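Evaluation of the Wikport Hand-Held Gripper Kit for Teaching Use
Student Project Report, Department of Mechanical Engineering, Fildale

Submitted by Rhea Javier, Surachet Kongkaew and Raili Laaksonen
Supervisor: Marianna Kozłowski 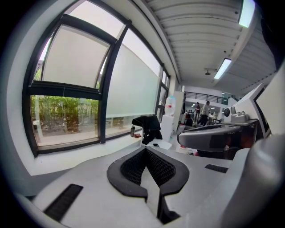
1. Background

The department asked our group to review the Wikport kit before a decision is made on buying further units for the second-year manipulation course. The kit is sold as a hand-held gripper with a wide-angle camera, a charging dock, spare finger pads and one year of access to the supplier's processing software. A single unit was obtained on loan from the regional dealer, Suwannarat, for the month of February.

The course now relies on a bench arm that only one pair of students can use at a time. The main question put to us was whether a hand-held tool would let more students record demonstrations during a normal lab period.

2. Method

Each member of the group recorded short pick-and-place tasks with cups, markers and folded cloths. In total, 1509 recordings were made. The supplier advises a minimum of 1500 for the training exercise in its handbook, and we kept to that advice. Sessions were limited to 60 minutes so that they would match the length of a lab period.

Every recording was passed through the supplier's software, which accepts or rejects a file according to whether the motion of the gripper could be tracked from start to finish. Rejected files were kept and reviewed by hand.

3. Results

Setup was simple. A new user could be recording after nearly 17 minutes of instruction, including calibration. The finger pads held cups and markers well. Folded cloths were less reliable, and the tips had to be brought in almost flat to the table before they would catch an edge.

Most rejected files came from tasks done close to a blank wall or with the gripper turned quickly at the wrist. Slower movement solved the second problem. For the first, the handbook suggests adding printed markers to the work area, and we found this to be sound advice.

Weight was the most common complaint. Raili Laaksonen reported a sore forearm after two full sessions, and the group agreed that users should change places halfway through. The handle is also large for smaller hands, and the dealer confirmed that no second size is offered.

4. Cost and Support

The price includes the software license for the first year only. Renewal is charged per unit — a point that is easy to miss in the quotation. Pichit Panyasiri of the Wulbridge teaching lab, where two units have been in use since last fall, advised us to order spare pads with the first purchase, as later orders have been slow to arrive. Our own questions to the dealer were answered by the next working day.

5. Recommendation

The group recommends the purchase of two units for a trial in one section of the course, with the bench arm kept for the final assignment. The license terms should be settled in writing before the order is placed. The loan unit is to be returned to Suwannarat on Fri 28 February, together with the dock and all unused pads.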